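Slide 4 - Sorting at work, Mullmont office

Start with the numbers. 127 desks, 1,389 bags last year. Pause, let people read the slide. Most of those bags were mixed, so Clevow billed them all at the landfill rate.

Mention the move to two streams. Staff training was one lunch hour on a Monday.
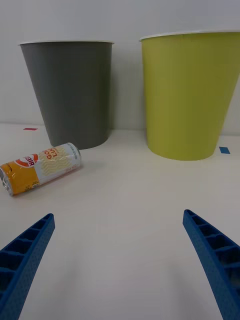

Why did mixed bags cost more than sorted ones?
The hauler charges by stream, and a bag with food in it can't go to the recycling line.

Slide 5 - What changed

We took the trash away from the desks and put sorting points by the kitchens. People complained for a month - mostly the third floor. Signs came down to 2 words each, and the Melia building copied them.

Bottles were the sticking point. Caps on or off depends on the hauler, so tell them to call and ask.
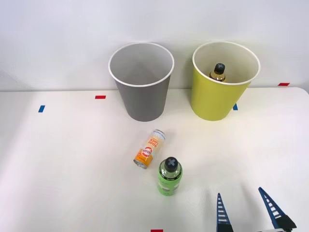

Bottle with a black cap, in the yellow-green container.

Skip the Hayashi slide if we're past 200 minutes for the session. Go to costs.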